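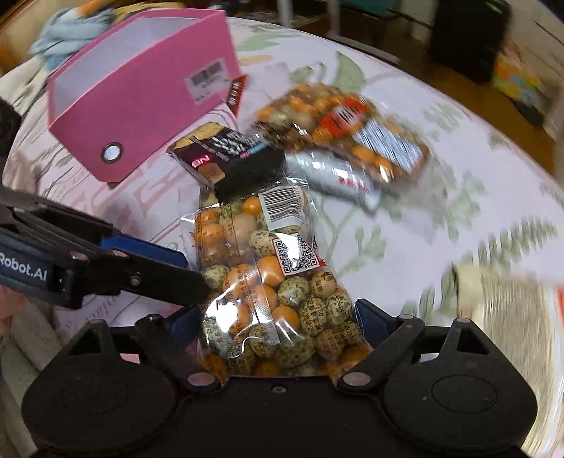
Packets of snacks beside a pink desktop container, on a tablecloth printed with leaves and script.

The snack table at the Riltcombe Reading Rooms opens every Wednesday at four o'clock. Members who come for the language circle, the map group or simply the newspapers are invited to bring a packet from home and leave it for others to share. The arrangement has been in place for 5 years and has changed very little in that time.

Hala Srour, who runs the programme, inherited the table from the former tea counter. The counter sold two kinds of biscuit and closed when its supplier withdrew. A shared table was proposed as a temporary measure for the autumn, and by the following September the membership had asked for it to be made permanent.

The Rooms have 700 registered members, of whom 86 took part in the scheme last year. Many buy their contributions in Pullham, where the shops along Rocha Street stock crackers, coated nuts, rice snacks and sweets from a wide range of countries. Others bring things back from family visits. Labels are often in languages that only a few of those present can read, and translating them has become a regular part of the afternoon.

"People will ask a stranger what is in a packet long before they will ask where that stranger comes from," said Ms Srour. "The second conversation tends to follow the first."

Storage received little attention at the outset. Contributions were laid out in the order in which they arrived, and small packets were regularly lost beneath large ones. Pak-hei Chuang, a retired stationer, suggested desktop file boxes of the open-topped sort. A finger hole in the front panel allows a full box to be drawn from a shelf with one hand, and bags placed upright keep their labels in view. Sealed packets are returned to the boxes at six o'clock. Anything opened is finished or taken home.

The rules are printed on a card by the door. Food must be shop-bought and in its original wrapping, with the ingredients legible. Items containing nuts are kept at the window end. No single contribution may cost more than 100 pence, a limit that Jolanta Szewczyk, who keeps the accounts, considers overdue for review.

The table linen is changed weekly. Printed cloths are preferred to plain ones, which showed every crumb and were retired after the first winter. Members wishing to contribute for the first time should speak to the front desk before four.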